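Ochoa Video & Disc
Home > Television > Drama > Box sets

Clarkton: The Complete Series (box set)

Region: 1
Discs: 23
Seasons: 5
Subtitles: English, Spanish
Condition: New, sealed
Availability: In stock

Add to cart | Add to wish list | Tell a friend

Our notes

The sleeve calls Clarkton "the courtroom drama that changed everything." We have watched all of it, some of it twice, and we can't find what it changed. There were lawyers on television before it and there were lawyers on television after it, and most of them gave the same speech on the same set of stone steps.

What you get is five seasons of a county prosecutor's office in a town that seems to have more murders than parking spaces. The first two seasons are good. The third is good when the judge is in it. By the fourth the writers had plainly run out of crimes, and cousins start showing up. Season five was cut short by the network and ends on a freeze of a door closing, which fans have been defending ever since. You may end up on their side. We didn't.

About that word "complete." The pilot was shot with a different lead and never aired, and the publisher, Givosia, has been hinting at its release for years. It isn't in this box. Neither is the crossover hour with Clarkton: Night Court Division, so the two-part story in season four has only its second part. A text card on the disc fills you in. It's three sentences long and spells the victim's name two ways.

Picture and sound

The box says "restored." Seasons one through three do look better than the old single-season sets, with less crawl on the striped suits (there are a lot of striped suits). Seasons four and five look the same to us. We put the old disc and the new disc in two players side by side and kept switching until we lost track of which was which, and that's as much science as we're prepared to do on it.

The sound is plain stereo. The menu offers a "surround" choice. Pick it and the theme music gets louder.

Extras

– Commentary on 6 episodes, most of it by Florêncio Loureiro, who wrote the first season and left in the second. He is dry, a little bitter and worth the time.
– "Return to the Steps," a making-of. Almost half of it is clips from the show you just bought.
– Bloopers, the usual kind.
– A booklet with an episode guide. The guide has the season two episodes in air order and the discs have them in production order. Go by the guide.

Packaging

Givosia went with stacked trays on one spindle again. Discs at the bottom of the stack can only be reached by taking off the ones on top, and the hubs grip hard. Press the center down before you lift. If a disc arrives loose, check it for scratches before you play it and write to us within two weeks.

The limited version adds a "replica gavel." It's small, it's light and it costs a good deal more. We stopped ordering it after last December, and would sooner sell you the plain box.

Should you upgrade?

If you own the single-season sets, probably not, unless you want the Loureiro tracks. If you own nothing and remember the show fondly, buy it, and stop when the cousins arrive. If you've never seen it, rent the first season someplace and see how you feel about speeches. 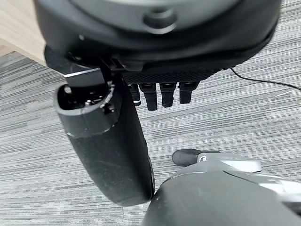
Ochoa Video & Disc Catalog, No. 23, page 4

Also in legal and crime drama

Pirinik: Seasons 1 and 2. Small-town coroner, heavy weather, a lot of staring at lakes. The publisher promises "a twist you won't see coming." We saw it coming in the opening titles, and kept watching anyway for the sheriff. Subtitled throughout. There's an English dub too, with what sounds like one man doing all the deputies.

Clarkton: Night Court Division, Season 1. The spinoff, and the only season that got made. It has the missing first half of the crossover, so Givosia gets your money twice if you want the whole story.

Shipping and returns

Box sets ship in a padded carton. Opened sets can come back only if a disc is faulty. "I didn't like the ending" is not a fault, though we do get the letters.

Price and stock checked 6th September

Customer ratings: 4 out of 5
Write a review | Report a mistake on this page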